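# Where the water goes: rainwater use in a school building

Project report by Nuria Barrios
May 2021

## 1. Background

Our building at Zulholm uses mains water for everything, including flushing toilets and watering the planting beds by the bike shed. The roof drains straight into the sewer. I wanted to find out how much of the water we pay for could be replaced by rain, and whether a tank would be worth fitting.

The idea came from the first-year course on building services, where we did a short exercise on a house. A house is simple. A teaching building is harder, as it stands almost empty in summer and is very busy on weekday mornings, and rain doesn't follow the timetable.

## 2. What I measured

The work had three parts: roof area, rainfall and water use.

The roof area came from the drawings in the estates office. The drawings are old and leave out the extension over the bicycle shed, so I measured that part myself with a tape. Only the flat main roof was used in the final figures. It comes to 283 square metres. The extension drains to the other side and would need its own downpipe.

For rainfall I used a plain plastic gauge fixed to a post behind the building, read every morning before the first class. On weekends I read it once, on Monday, and entered the total for both days together. The gauge was knocked over twice in the first month. Those readings are missing and I have not tried to fill them in.

Water use was read from the main meter in the basement. There is no separate meter for the toilets, and this is the weakest point in the whole project. I took the flush volume from the label inside one of the cisterns and estimated the number of flushes from a tally sheet that people filled in by the door for 7 days. Some people clearly forgot the sheet after the second day.

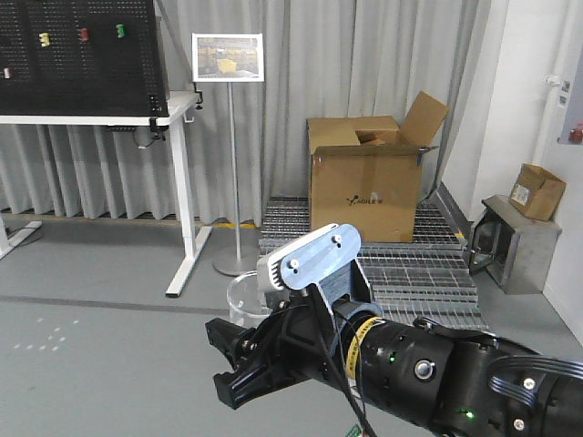

The tally was then scaled up by the number of people on the timetable. I used the timetable from before the building was partly closed, so the result stands for a normal year and can't be checked against this year's bills.

## 3. Testing the water

Rain that has run over a roof isn't clean. It picks up dust, moss and bird droppings, and the first few minutes of a shower carry most of the dirt. I collected samples from the downpipe in two ways: one lot at the start of rain, and one lot after it had been raining for half an hour.

Each sample was left to stand overnight and then compared for cloudiness against a printed card. I also smelled them and wrote down the result, which my supervisor thought was unscientific but let me keep. The early samples were brown or grey nearly every time. The later ones were close to clear, though a few still had bits of moss in them.

From this I decided that any system would need a first-flush diverter. It is a short length of pipe which fills first and holds back the dirty water. The Zerura catalogue has one that fits our downpipe size. Abubakari makes a cheaper version, but it has to be emptied by hand, and I don't think anyone would remember to do it.

## 4. Choosing a tank

I compared tank sizes using a spreadsheet that runs day by day. Rain goes in, flushing and watering come out, and anything above the full level is lost to the drain.

A small tank overflowed in every wet week and ran dry soon after. A very large one was rarely full. The best balance was a tank of 3000 litres. Going bigger gave very little extra water for a good deal more money.

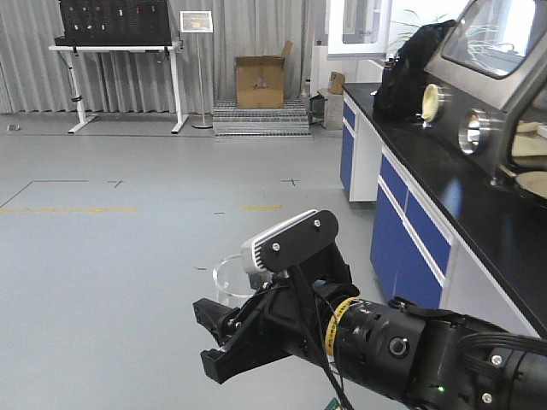
The tank would stand on the north side, where there is shade for most of the day. This matters for keeping algae down. The ground there is paved, but I don't know what is under the paving, and a full tank is heavy. Someone qualified would have to look at it before anything is ordered.

## 5. Cost

The quote from Zalledum for the tank, pump, diverter and pipework was 2135 euros, without fitting. I asked for a second quote and didn't get a reply in time for this report.

At the present price of water the saving is small. The system would pay for itself slowly, and a pump that broke down early would cancel out a good part of it. If only the planting beds were connected, no pump would be needed and the cost would drop a lot, but so would the amount of water used.

## 6. Problems and next steps

- The toilet figures need a proper meter on the cistern supply.
- The rainfall record is too short. It covers part of one spring and should run for at least a full year.
- The extension roof should be drawn and added.
- Frost was not considered. The outside pipework would need to be drained or lagged in winter.

I will go on reading the gauge until the end of June. After that it needs a new reader, and the log book is in the drawer under the notice board.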